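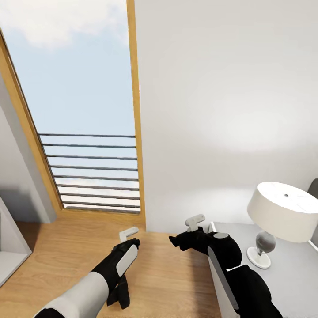
What is the minimum age for a kid to do paid work in a shop or on a paper route?

Depends entirely on where you live, and in plenty of places on who's asking. Read your own province's rules before you read this thread, which won't help you nearly as much.

Home | Boards | Children & Rights | Rules | Log in

Thread: Kids' work permits, new wording
8 replies — 202 views

prarnholm_dad
November 4, 2023
Council in Prarnholm wants every kid under fourteen who does any paid work to carry a signed permit. Parent signs, school signs, employer signs. My daughter delivers flyers for two hours a week. She now has more paperwork than I had for my mortgage. Is this protecting her rights or just her filing skills?

Mizanur Thambiah
It's protecting the kid down the road whose parents don't ask questions. Yours will be fine either way. The permit is a nuisance to you and possibly the only adult signature some other kid gets.

vanloon_ltd_fan
Van Loon, the garden centre, had kids hauling soil bags before school all through April. Everybody knew. Nobody had a form to be cross about. I'm for the form.

prarnholm_dad
Fine, but does a form lift the bags?

grumpus_eh
No, it goes in a drawer. I worked in that sort of office. We had a very good drawer.

Dilani Roy
I'd like to put in a word for asking the kids. Article 12 of the Convention says a child capable of forming a view gets to express it in matters affecting them, and has it given due weight. The draft has three signature lines and the child isn't one of them. 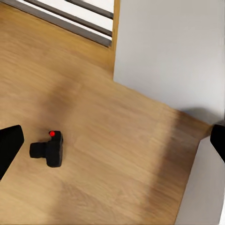
Black camera on the floor.

Mizanur Thambiah
Dilani, a nine-year-old will sign anything if there's a hot chocolate in it.

Dilani Roy
So will a councillor. I didn't say the signature should be the only check, I said the child should be heard. Over in Dorkeck the school nurse has a short chat with them alone before anything is stamped. Takes a few minutes. A couple of kids said they were too tired to do homework and their hours got cut.

grumpus_eh
And their pay, I assume. Did anyone ask what the pay was for? My cousin's boy in Rornitz was buying the groceries. Cut his hours and you've protected him right out of supper. I don't have an answer, I'm only here to spoil yours.

prarnholm_dad
That's a fair point and I don't enjoy it. I asked my daughter, by the way. She'd like a signature line, a raise, and for me to stop posting about her. I'll send the first one in to council. The raise is between her and the flyer people.

Log in to reply
Share (3) | Report thread | Back to top
Contact the moderators | Copyright remains with the posters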